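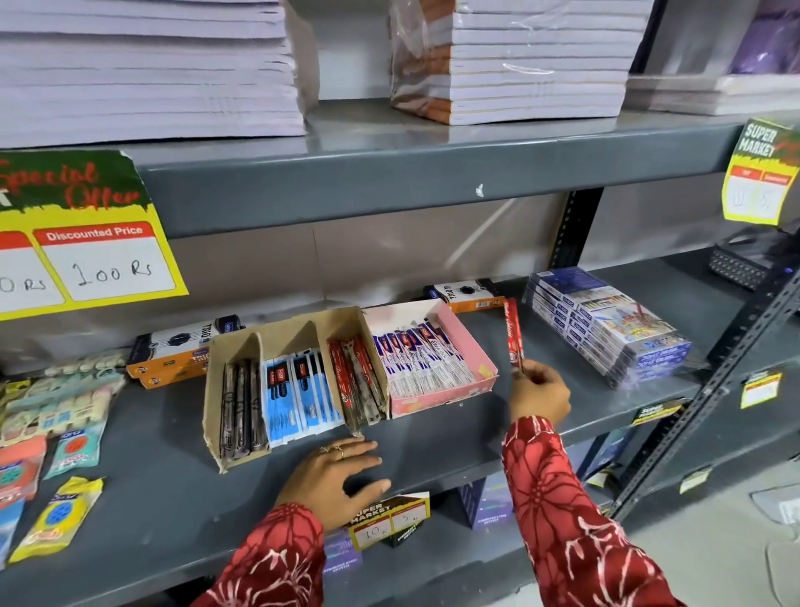
Werkstattbuch Skimel, März, Donnerstag, kurz nach halb fünf

So, Nachtrag zum Schreibwarenregal, solange ich es noch im Kopf habe. Kausar wollte ja, dass wir den mittleren Boden einmal komplett durchgehen, bevor wir über neue Einsätze reden, und sie hatte natürlich recht. Ich hatte mir die Sache viel einfacher vorgestellt (Karton rein, Stifte rein, fertig!). Und dann steht man davor und merkt, dass jede Packung ein bisschen anders lang ist und sich ein bisschen anders anlehnt.

Der Karton mit den Fächern bleibt erst mal. Ich weiß, Rana hätte lieber Draht oder Acryl, aber braune Pappe kann ich am Tisch mit dem Cutter ändern und am nächsten Tag wieder wegwerfen, wenn es nichts war. Für die Probephase reicht mir das völlig. Die dunklen Packungen stehen links, daneben die weiß-blauen, und das funktioniert gut, weil man den Wechsel schon vom Gang aus sieht. Die rot-schwarzen sind das Sorgenkind. Sobald im Fach Luft ist, kippen sie gegeneinander, und dann zieht man eine heraus und die Nachbarn rutschen hinterher. Kausar meint: Fach schmaler. Ich meine: Fach voller machen. Wir probieren wohl beides, erst ihres, dann meins.

Die flache rosa Schachtel daneben gefällt mir inzwischen richtig gut! Schräg eingestellt sehen die weißen Packungen ordentlich aus, und man kommt mit den Fingern dahinter, ohne alles anzuheben. Wenn wir für Tondus eine Variante bauen, dann bitte mit so einem niedrigen Rand. Maße nehme ich beim nächsten Mal ab, heute lag der Messschieber wieder drüben bei Dramus (wer auch immer ihn dort braucht, bitte zurückbringen, er gehört in die zweite Schublade).

Oben die weißen Hefte habe ich nicht auf der Liste. Die Stapel liegen, wie sie liegen, und mit der knittrigen Folie drum herum will ich da nicht anfangen. Steht als eigener Punkt auf dem Zettel an der Tür.

Dann das Thema lange Schachteln. Bei den roten mit dem weißen Schriftzug geht es mir vor allem darum, ob man sie mit zwei Händen gerade ins Fach bekommt, also an beiden Enden gefasst und von oben. Mit einer Hand drehe ich sie immer, und dann bleibt eine Ecke an der Trennwand hängen. 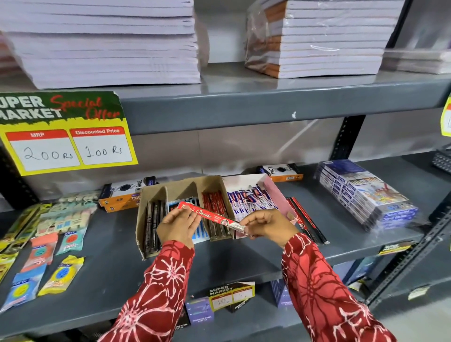 Beidhändig also, und den Karton vorher ganz an die Kante vorziehen, dann hat man Platz für die Ellbogen. Das klingt nach einer Kleinigkeit, macht aber beim Nachfüllen viel aus, vor allem wenn rechts noch etwas Sperriges steht. Die eingeschweißten Sets mit den bunten Stiften drauf zum Beispiel: Die sind als Stapel stabil, aber ich stoße mit dem Unterarm ständig daran. Vorschlag von mir: die Sets eine Handbreit nach rechts, den rot-schwarzen Haufen ins Fach oder ganz weg von da.

Die TRIO-Schachteln hinten am Regal sind noch so eine Frage. Als Rückwand für den Karton sind sie praktisch, nur greift dort hinten kaum jemand hin, und verkauft werden sollen sie ja auch. Kausar würde sie nach vorne holen und flach legen. Mir wäre hochkant lieber, wegen des orangen Streifens Farbe zwischen all dem Blau und Rot. Offen gelassen.

Links die Kleinteile, Spitzer und Radierer in ihren Blisterpackungen. Gefallen mir farblich sehr, so mit gelb und hellblau und rot durcheinander, aber ein Fach haben sie nicht verdient bekommen, sie liegen einfach auf dem Boden. Ich würde dafür einen zweiten, niedrigeren Einsatz falten, vielleicht aus dem Rest der grauen Pappe. Haken wären auch möglich, nur passt unsere Leiste mit 99 mm Lochabstand nicht an dieses Regal. Habe ich schon ausprobiert, bitte nicht noch mal.

Preisschild: MRP 200 Rs, Discounted Price 100 Rs, mit schwarzem Marker. Gut lesbar, groß genug, nur hängt es genau vor dem linken Teil der Ware. Das Schild darf meinetwegen bleiben, aber dann gehört unter diese Stelle etwas, das man nicht von oben greifen muss.

Für den nächsten Einsatz brauche ich:
Pappe aus Lager 712, die braune, einwandig
3 Klingen für den Cutter
Messschieber (siehe oben!)
den alten Zuschnittplan von Kausar, der mit den Bleistiftnotizen am Rand

Bei der Bestellung bitte noch nicht auf 1.000 Stück gehen, auch wenn der Preis verlockend ist. Erst will ich das schmalere Fach gesehen haben. Kausar schneidet die Trennwände zu, ich falte den niedrigen Einsatz für die Spitzer.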